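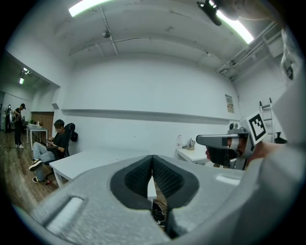 Two hand-held grippers in use, one with a marker mounted on it.

Call for participants: testing the Pundgate rules for hand-held gripper work

Rakgate is looking for people who will record everyday tasks with hand-held grippers and, at the same time, tell us which of our working rules are good and which are not. The work takes place in Turau. Applications are open until Tue 29 September.

Background

The Pundgate rules are a short set of working rules for teams who record human demonstrations for robot learning. The first version was written in June by our engineers. It covers preparing the room, wearing the equipment, handling the markers, taking breaks, and the privacy of other people who are near. It is 30 pages long and we think this is too much. Several of the rules were written at a desk, and we would like them to be tested by hands before other teams begin to use them.

You would work with the text open beside you. When a rule is unclear, when it slows you down for no benefit, or when two rules ask for opposite things, you write it down. The notes are read at the end of each day and the text is changed once a week.

What you will do

You will record simple table tasks with one or two grippers: picking up, placing, sorting, folding, putting a cable in order. Each recording is short, and you will repeat the same task many times with small changes. Please consider this before you apply. Some people find it calm and some find it very boring, and both are normal.

Before each recording you go through the start check. In the current version it reads as follows.

Both fingers open and close fully, with nothing caught between the pads.
The marker is firmly fixed, clean, and not covered by a sleeve or a hand.
Harness straps, when a harness is worn, are closed and do not pull on the neck.
Cables are out of the walking path of the person who records.
Everyone in the room knows that a recording is about to start.

The fourth line has caused the most discussion. Our engineers want "out of the walking path", but a person who looks down at the grippers all the time does not walk in a straight path. We would be happy to receive a better sentence.

After each recording you give it one of three marks: keep, repeat, or unsure. A recording with a mistake in it is still useful if it is marked correctly. A recording with a mistake that was marked "keep" is a problem for the people who work with it later, and they can spend days looking for the reason. 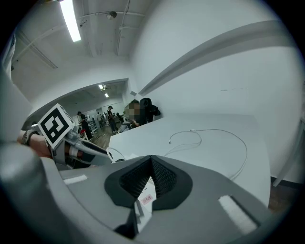 Do I need experience with robots to apply?
Experience is not needed, and for half of the places we prefer people who have none, as the rules must be clear to a beginner on the first day.

Who can apply

You should be 18 or older and able to read instructions in English. Your writing does not have to be elegant, a note of one plain line is enough. You should be comfortable standing for up to 40 minutes at a time and holding a tool in each hand. If you have pain in the wrists, shoulders or neck, please speak with us first — we can often offer a place on the review side, where the work is done sitting down.

Left-handed people are very welcome. The first version of the rules speaks only of the right hand in two of its sections, and this must be corrected.

Time and payment

There are 5 paid days, which you can take in one week or spread over three. The whole payment is 300 euros per day before tax, the same for everybody. Training on the first morning is paid. If a session is stopped for a technical reason, the day is still paid in full. You can also stop at any time without giving a reason, and you will be paid for the days that you started.

Rest is a part of the rules and it is not optional. After every working block you put both grippers down and do something else. The person leading the session may not ask you to continue through a break, even if only one recording is missing.

Privacy

The cameras used in this work have a wide view, so they record more of a room than people expect. Faces are blurred before any recording is shared outside the project. You will receive the consent form at least three days before your first day, and you may ask for changes in it. Please do not bring papers, cards or screens with private information into the recording area.

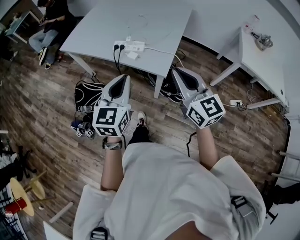 One gripper in each hand, with a marker cube on both.

What to wear

Short sleeves or close-fitting sleeves, and closed shoes with a firm sole. Loose cuffs can cover the marker at the moment it is needed. Bracelets and watches are allowed if they cannot catch on the handle. Long hair should be tied back when you wear a harness.

How to apply

Send a short message to the Pundgate desk at Rakgate, Kwok Building, Turau, or use the form on our contact page. Please include:

the weeks in which you are free
which hand you write with
whether you have done this kind of work before, and where
anything about your health that we should know for the planning of breaks

A CV is not required. We will answer every message, also when all the places are filled. Selected people are invited to a visit of around one hour, where you can hold the grippers, read a part of the rules and ask questions to the team. Travel inside Turau is paid for this visit.

The Kwok Building has a step at the main entrance. A level entrance is at the back — write to us and we will meet you there.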